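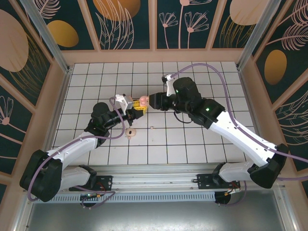

Menaka Uddin objected, on reading the first draft, that a question about "charity" would be heard by many Muslim respondents as a question about zakat alone, and that gifts to neighbors or relatives would go unreported. We agreed and split the item in two. The first now asks about zakat paid in the past lunar year. The second asks about sadaqa, worded as "anything else you gave, in money, food or time."

4.2 Wording and response

The revised form was sent to 2,000 households in Oletti and Abeysekara in July. Where a household had more than one adult, the person with the next birthday was asked to answer. Uddin and Anoma Matubbar then held follow-up interviews with 138 respondents, mostly at home and in the language the respondent preferred.

Two problems remained. Older respondents often gave zakat through a son or daughter and were unsure whether to report it as their own. Others declined to name an amount – several cited the teaching that giving is better done in secret – but were willing to say who had received it. We therefore coded recipient and amount separately and kept records with one of the two missing.

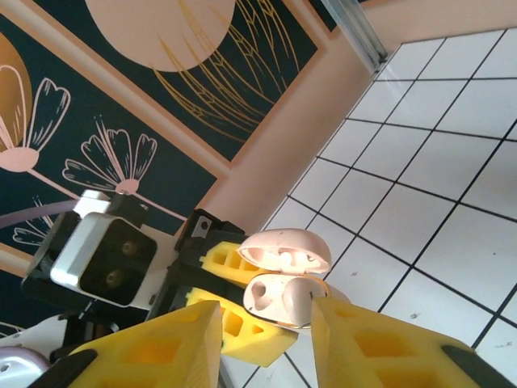

Figure 1. White earbud charging case, lid open, between yellow foam gripper fingers.

Refusals on the amount item were higher in Abeysekara, where 17 of the interviews were also cut short by evening prayer and resumed on another day. These are treated as single interviews in Section 5.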